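Requena Supply Room - what changed for the staff when the fetching got automated
Project report, Work and Technology module
Group 2. Written up by Gilmar Portela

Background

Our group picked the Larnley site of Requena because two of us had done placement there and we could get people to talk. It is a repair and service shop for small lab equipment. Staff at benches, a parts room in the middle, and a lot of walking between the two. In February the company started teaching a robot arm to do the cabinet work: open a door, take the thing off the shelf, bring it out, close up. The supplier is Flakard. The stock software is called Gravex and was already there before.

The question we set: what does this change for the people whose job was partly fetching? We did not look at whether it saves money. Somebody else can do that.

How we did it

Interviews with bench staff and the parts room people, one observation day (a Friday, bad choice, half the benches go home early), plus the stock log the manager let us read. No recording, only notes. Some quotes below are therefore close to what was said but not word for word.

What the work was before

Over 300 requests go through the parts room in a normal week. Before, a bench tech would either walk over and look themselves or shout. The parts room person knew where everything was. This knowledge was never written down anywhere, and Gravex only says which cabinet, not which shelf. So in practise the person was the system.

The walking was also the break. Several people said this without us asking. You go get a part, you talk to someone, you come back. One tech said she did most of her problem solving on the way to the cabinets.

Teaching the cabinet tasks

The part we had not expected. The arm has to be shown the work by humans, so the parts room staff now spend part of each shift with a hand-held gripper, doing the same small job again and again. Walk up, open, reach in, put back, close. The target is 3000 demonstrations before Flakard will train the next version. It is slow going. Staff said the first hour is fine and after that the wrist gets sore.

It takes place at the same cabinets people use, so stickers stay on doors and shelves stay how they are. Flakard wanted it like that. A tall light gray cabinet with a cat sticker and a "Love" sticker on the left door is part of it, right door open here, gripper fingers in front:
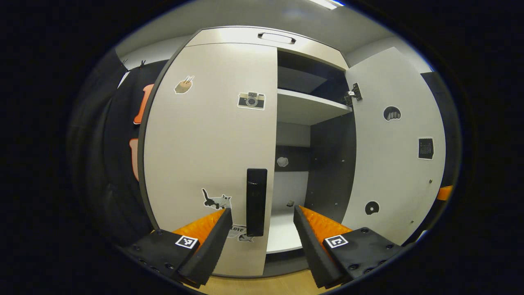 Findings

1. Skill moved, it did not dissapear. Knowing where parts are is now partly in the shelf labels, which staff had to make themselves, in between other things. They felt this was not counted as work. We agree.

2. Two kinds of tired. Old tired was legs and back. New tired is wrist and attention. Nobody from the company had asked about this when we visited.

3. Less talk. Bench staff send requests through Gravex more now, even the ones the arm can't do yet. Parts room people said the day is quieter. One liked it, the other said it was "like working in a closet".

4. Handles matter. Long vertical handles are easy with the gripper, slim recessed ones are a pain. Staff noticed this on day one and told the supplier, who then changed the order of tasks. Good example of workers being listened to - the only one we found, though.

5. Worry about hours. No hours have been cut. But the contract for the parts room has not been explained past summer and people fill in the gap on their own.

Problems with our study

Small group of people. All from one shop. The manager chose the observation day and sat near for part of it. Also two of us knew the staff already, which made them open up but maybe made us take their side.

Recommendations

- Count demonstration time and labeling as real tasks in the shift plan
- Swap people off the gripper after an hour
- Keep at least one walk-in period a day so bench staff still come over in person
- Tell the parts room staff what their job is after the training phase, in writing

Still to do: the second round of interviews, and the appendix with the question list, which is in the shared folder but needs the names taken out first.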